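Ticket 370 — Two-tier tabletop shelf, paper slips moving and falling
Product: Flimska two-tier shelf, light board on black metal frame
Site: Vikico sample room, long table
Category: Assembly / use
Status: Resolved, monitoring

Reported problem

The shelf is used to hold small pieces of colored paper between sorting and filing. Pieces placed on either board do not stay where they are put. Slips on the upper board drift toward the back edge and some drop behind the unit. Slips on the lower board move less, but folded ones tip over. Started in May, after the shelf was moved from the side bench to the long table. Not seen before the move.

Requested: cause, and whether the unit should be returned to Fluvska.

First reply from support

Please confirm the following before we arrange a return.

1. All frame screws are tight.
2. The unit stands on all of its feet with no rocking.
3. Both boards are seated fully in the frame.
4. Nothing in the room is blowing air across the table.

Please also give the weight of paper the slips are cut from, and the approximate slip size. 

Site reply

Screws: two on the upper rail were loose, under a quarter turn each. Tightened. No change.

Feet: the unit rocks slightly on the back left foot. A single slip of card under the foot stops it. On the side bench it does not rock at all, so the frame is taken to be square and the tabletop slightly uneven at that spot.

Boards: lower board fully seated. Upper board was sitting proud at the back right corner. Pressed down by hand until it clicked.

Air: there is a ceiling vent over the far side of the table. It runs on a timer and comes on at 10:00.

Paper: mostly 70 gsm colored copier paper, cut or torn by hand. A few pieces are 123 gsm. Sizes vary. The longest strips are under 16 cm.

Log, site tests

08:40 — Vent off. Sixteen slips laid flat, eight to a board. Shelf rocking, card not fitted. Table leaned on and released several times. Slips on the upper board shifted a little toward the back. None fell.

09:15 — Vent off. Card fitted under back left foot. Same test. No movement on either board.

10:05 — Vent on. Card still fitted. Three flat slips on the upper board moved to the back edge within a few minutes and one went over. Lower board steady, except one folded piece that fell on its side.

10:30 — Vent on. Repeated with the heavier paper only. Very slight movement on the upper board, none on the lower.

11:10 — Vent louver turned toward the wall. Repeated with the light paper. No movement on the upper board. Folded piece on the lower board stayed up.

Support analysis

Two separate causes, neither of them a fault in the shelf.

The rocking accounts for the small shifts when somebody leans on the table. Fitting the card removed it. A cork or felt pad is a better long-term fix — card compresses and will need replacing.

The airflow accounts for the slips going over the back. The upper board is open at the back edge and the side rails do not shield it. Light paper laid flat will lift at that height if the vent is aimed at it. The lower board is partly sheltered by the one above, consistent with the 10:05 result.

The upper board sitting proud at one corner may have added a slight slope. It was corrected before the tests, so we can't say how much it contributed. Please recheck it after the unit is next moved.

Return to Fluvska not recommended.

Actions

Louver left turned to the wall. Facilities told not to reset it.
Cork pad ordered from Štefanec for the back left foot. Card stays until it arrives.
Shelf kept at the far edge of the table, long side facing the room.
Light slips to go on the lower board when the vent has to be on full.

Site update
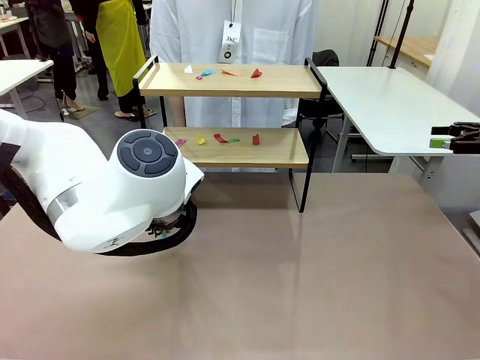 Shelf at far edge of table, colored paper on both boards. Red piece at right of lower board standing somewhat upright.

No further slips lost since the louver was turned. Both boards have been in use each morning with the vent running. The side rails are straight and no screws have worked loose again.

One open question from site: is there a clip-on back strip for the upper board? A low lip would be enough, as the slips only need to be stopped at the edge.

Support reply

No back strip is listed for the two-tier model. The one sold for the three-tier is too long and should not be cut down, as the end clips are part of the strip. A length of self-adhesive edge trim along the back of the upper board would do the same job. Wipe the board edge first and leave the trim overnight before loading the shelf.

Ticket set to monitoring. It will close automatically if there is no further reply. If slips start moving again, check the foot pad first, then the louver, and reopen under the same number.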